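Turance Project: Demonstration Collection Group
Minutes of the working meeting held on Saturday, August 31, 2019, Jaltden office, upper meeting area

Present: Yolanda Wojcik (chair), Wenceslao Varela (minutes), collection team, two members of the training team by telephone
Apologies: Villalobos liaison

1. Minutes of the previous meeting
Accepted with one correction. Under item 4 the word "episodes" should read "sessions". WV to amend the stored copy.

2. Matters arising
2.1 The spare storage cards have arrived from Gunau and are in the locked drawer. Cards are to be signed out by number.
2.2 The question of overnight charging is still open. Building management has not replied. Carried forward.

3. State of the collection
3.1 The cloth set stands at 3878 demonstrations after the last upload. Of these, 1210 are folding, 721 are picking one cloth from a pair, and the remainder are placing and hanging.
3.2 The training team reported that the policy trained on the folding data does well with flat starts and badly with crumpled ones. They asked for more crumpled starts. YW agreed to a further 300, all with two cloths in play.
3.3 Demonstrations which end with the cloth out of reach of the gripper will be kept and marked "incomplete". Deleting them at the bench has made it hard to compare operators. The instruction sheet still tells operators to delete and must be changed.

4. Trimming and labels
4.1 WV had gone through a batch from the previous week. Start points were trimmed consistently. End points were not: some operators stop at release, others after the hand has moved away. The meeting settled on one second after release.
4.2 Colour names in the task text vary between operators. The same cloth appears as "purple", "violet" and "lilac". The training team would like varied wording, but added later and under control. At the bench, one name per cloth. The list is kept with the task sheet.
4.3 "Left" and "right" in the task text are taken from the gripper camera. This was not written down anywhere. To be added to the sheet.

5. Hand-held gripper
5.1 Pose tracking was lost in a number of sessions when the operator turned quickly towards a plain wall. The operators have been asked to turn more slowly. YW does not regard this as a fix and wants the tracking settings looked at before October.
5.2 Cloth close to the jaws hides much of the view. There was a long discussion of whether such stretches should be cut. The training team prefers to keep them, as the same thing will happen on the arm. Agreed: keep, no label needed.
5.3 The wide lens takes in a good deal of the office. The training team has no objection to people and furniture in the background and would like more variety in it. Desks are to be changed at least once per shift.
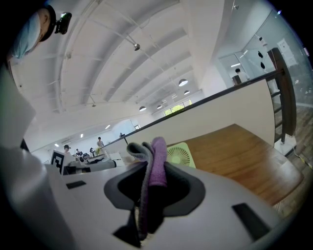

Fig. 1. View from the hand-held gripper, grey and purple cloths, office site.

5.4 Head cameras: operators should check the indicator before the first demonstration of each session. Two sessions last week have gripper video and no head video. They will be held back until the training team decides whether they are of use.

6. Timing between devices
6.1 The offset between gripper and head video is measured once a day at present. WV proposed measuring it at every card change. One operator thought this would cost too much time. It will be tried for a week and the time noted.

7. Actions
7.1 WV: amend the instruction sheet (items 3.3, 4.1, 4.3).
7.2 WV: circulate the cloth name list.
7.3 YW: write again to building management on charging.
7.4 YW: ask Gunau for a loan of a second charger in the meantime.
7.5 Training team: report on tracking settings.
7.6 Collection team: offset at every card change, one week.

8. Any other business
8.1 Villalobos has asked whether towels can be included. The towels they propose are larger than anything in the set and would need a wider table. Deferred until the crumpled starts are finished.
8.2 The door code has changed. Ask YW.

Next meeting: date to be sent round by WV.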